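Lisel Cut Flower Food, two months in

Posted Sep 16, 2026

I came to this one expecting to be annoyed, so let me say that up front. Powder you add to a vase has always struck me as a product in the same drawer as fabric refresher. You get a free packet of it with every grocery store bunch, you tear it open with your teeth, you tip it in, and the flowers die when they were going to die. Lisel wants you to pay for a tub of it, with a scoop, and the tub says it will keep cut stems fresh "up to twice as long." Twice as long as what, it doesn't say. Twice as long as flowers left on a car seat would be easy.

The tub is nice enough. Screw lid, white plastic, a label in a green that wants you to think of a garden shed. The scoop is buried in the powder when you open it, so the first thing you do with your Lisel is stick your fingers in it. The instructions ask for one level scoop per quart of water, and I'd like to meet the person who knows how many quarts their vases hold. I had to fill each of mine from a measuring jug and write the number on a piece of tape on the bottom. That was an evening.

The powder itself is off-white and a bit clumpy, and by the second month in my kitchen it had turned into something closer to damp sugar. It still dissolved, but I had to stir it with a chopstick. Cold water took forever. Lukewarm was fine, and the label does tell you to use lukewarm, in type so small I found it only after I'd been complaining for two weeks.

What's in it? "Nutrients, acidifier, clarifying agent." So sugar, something sour, and something to keep the water from going cloudy, which is what every packet has in it and what your grandmother did with lemon juice, a spoon of sugar and a drop of bleach. I don't hold that against Lisel. I do hold the price against them a little.

How I used it

I don't have a lab. I have a kitchen counter and a north window, and a habit of buying flowers I don't need. For each kind of flower I bought one bunch, split it between two matching jars, put Lisel in one and plain tap water in the other, and kept them side by side. Same cut, same day, water changed on the same schedule. My brother-in-law, Nicanor Ulloa, who ran the back room of a florist for years and has opinions about everything I do to a rose, came by partway through and told me my scissors were the problem. He was probably right. I switched to a proper knife after that and started over with the roses, and the plain-water jar improved more from the knife than it had ever been going to improve from anything in a tub.

Roses first, then. With Lisel they opened wider and held their color better, and the water was clear when the other jar had gone to pond. I'd call it a couple of extra good days. "Twice as long," no.

Carnations: no difference I could see. Carnations don't care. You could keep carnations in a boot.

Lilies did well. The small buds at the top of the stem opened in the Lisel jar and mostly sulked in the other one. If you buy lilies in tight bud, this is the best argument for the stuff, and I was a bit put out by how clear the result was.

Sunflowers were a wash. Both jars stank.

Mums lasted so long in both jars that I gave up and used the jars for something else.

Then there are tulips, which I bought back in April when I was still working through a sample tub a friend passed along. I love them and I'd never tell anyone to spend money on keeping them. A tulip keeps growing after you cut it. It leans toward the window, it gets long in the neck, and feeding it sugar seems to me like giving a toddler soda. 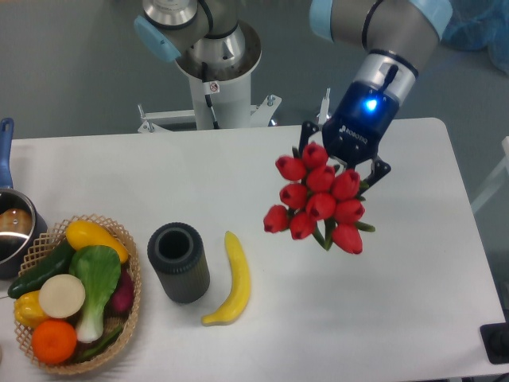
My jar with Lisel in it opened faster and flopped sooner than the one with plain cold water, and I ran that one again with a second bunch to be sure and got the same thing. The label has a small drawing of mixed flowers on it and no warning about bulbs at all. Nicanor says the trade uses a different food for bulb flowers and that anyone selling one tub for everything is hoping you don't ask. I wrote to Lisel to ask. I got a polite reply thanking me for my love of flowers.

Compared with the others

The obvious rival is Dunia, which comes as single sachets. More packaging, less fuss, and they stay dry. One sachet does a medium vase and you don't need tape on the bottom of anything. On roses I couldn't tell the two apart. Dunia costs more per vase if you go by the box price, but I threw out the last of my Lisel because it had set like plaster, so work out for yourself which was cheaper.

I also tried the homemade version, sugar and lemon juice and that drop of bleach. It did almost as well on the roses and it cost me nothing. It's a pain to get right, though, and the one time I was heavy-handed with the bleach the leaves went pale and the whole kitchen smelled like a swimming pool.

Who should buy it

If you get flowers every week, mostly roses or lilies, and you live somewhere dry, the tub makes sense. Keep the lid on tight. Take the scoop out and leave it out.

If you buy a bunch now and then, use the free packet, and use it in the right amount of water. I suspect half the people who think the packets do nothing (me, for years) were emptying one into a giant pitcher. And buy a knife. A sharp cut on a slant, leaves off below the waterline, clean vase, fresh water every other day. All of that did more for my flowers than the powder did, and the label on the tub more or less admits it, since step one of the directions is to do all of that before you add a single scoop.

Good: clear water, real help with lilies, some help with roses.
Bad: clumps, buried scoop, silly claim on the front, nothing about bulbs.
Score: 2 and a half out of 5. It would be 3 if it came with a lid that worked.

Edited to add: a reader asks whether it's safe to pour down the sink. The label says yes. I poured the tulip water on a potted geranium and the geranium is still there, for what that's worth.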